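Can any home robot tidy a room yet? Asking before I spend money

Posted in Home and Household > Appliances and Gadgets
1 December 2023
3 answers — 1,797 views

Question

My mother lives alone in a two-bedroom apartment and has trouble bending. She can cook and do her own laundry if the basket is on a table, but anything that lands on the floor stays there until one of us visits. My brother has been sending her links to a company called Wynne that is taking deposits on a home robot with two arms. The page says it will pick things up, put them on shelves, open doors and wipe surfaces, with delivery in January. The deposit is refundable for 28 days.

I am not against the idea. She already has a robot vacuum and likes it, except that it gets stuck on the bath mat. What I want to know is whether a machine with arms can do ordinary chores in an ordinary apartment today, without someone standing over it. I don't need it to be fast. If it took an hour to clear the bedroom floor that would be fine.

Things I would want it to do, most important first:

Pick up clothes, mail and the TV remote from the floor
Put small things back on a shelf
Open the closet door and close it again
Carry a cup to the sink

Has anybody here lived with one, or worked with one? Also, is there anything cheaper that would cover the first item on the list?

Answer 1 (marked as helpful by 49 people)

I worked in testing for three years at Nurkik, where we tried arms on packing lines and later on household tasks. My short answer is no for your list as a whole, and I would not pay the deposit.

The longer answer depends on the job. On a shop floor, arms have been doing useful work for a long time. The part comes in the same way up, at the same spot, and the arm is bolted down. When we moved the same kind of arm to a job where the parts came mixed in a bin, we needed a person nearby to clear the jams, and that was still counted as a good result.

A home is harder than the bin. Clothes are the worst item on your list. A shirt on the floor has no fixed shape, so the machine has to work out where to grab it, and then it has a hanging thing that covers its own view. A remote is easier. Mail is somewhere between, and a single envelope flat on a hard floor is very hard for two stiff fingers. People slide it to an edge or use a fingernail.

Shelves are all right if they are at a good height and not crowded. Doors are slow. The handle has to be found, gripped and turned, and then the whole machine has to back up while holding on. A closet with a bifold door would be worse. I would not let one carry a full cup.

Much of the practice is done in simulation now, in made-up rooms on a computer. It costs very little to fail there, and you can run the same room over and over. The weak point is that the rooms are simple compared with a real one. A rug in a simulation does not always bunch up the way a rug does, and there are no charging cords unless someone puts them in. When you see a video, check first whether it is a real room. Then look for a note about the speed and whether a person was driving it by remote control. If the page doesn't say, write and ask. We had one clip that looked very good and it was an operator in the next room the whole time.

For what it's worth, I would ask Wynne three things in writing:

1. Which chores does it do with no remote operator?
2. What happens if it drops something or gets stuck while she is alone?
3. Can you see it work in a home you choose?

If they answer all of those well, I would still wait a year and let other people find the problems.

Answer 2

get her a grabber stick. my dad has two, one by the bed and one in the kitchen. picks up socks, mail, pill bottles, everything. doesn't need charging

Answer 3

I mostly agree with the first answer but it is a little hard on simulation. I do room setups for a small project called Tavuser as a hobby, using a free package called Atodum, and nearly all of my time goes into plain things like where the shelf is and how the door hangs. You learn a lot from that about why chores are hard. Getting the hand to a clear spot above a shelf is one problem. Getting it there without the other arm hitting the door is a second problem, and the floor covering is a third.

For your mother, I'd put the money toward raising things up. Hooks by the bed, a tray at waist height for mail and the remote, and take the bath mat up on vacuum days. Then look again at robots later on — they are improving, and the prices may come down too.

I've added some views from simulated rooms so you can see the kind of setup people practice in.
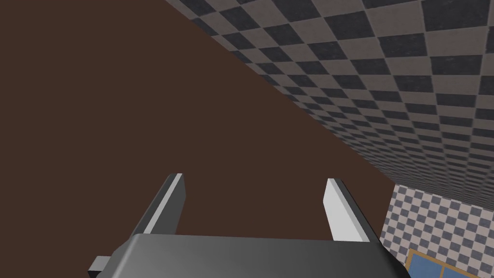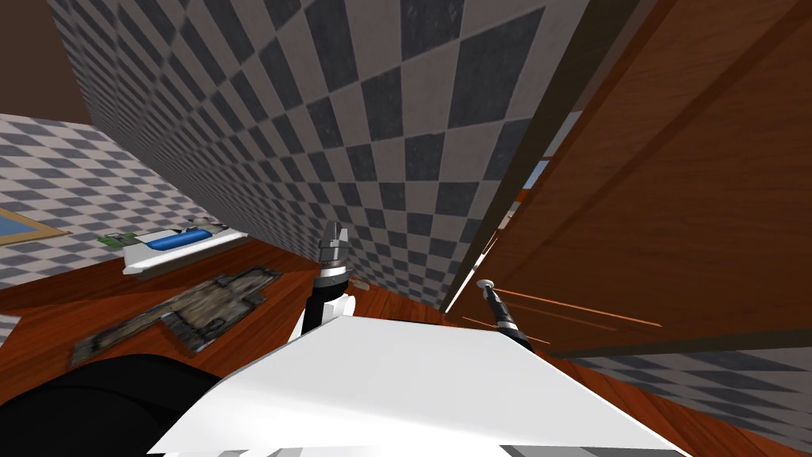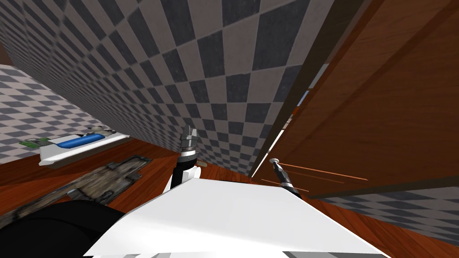
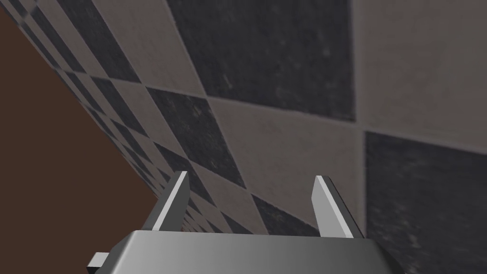
Simulated room, four views. The shelf and the floor mat are in the second and third.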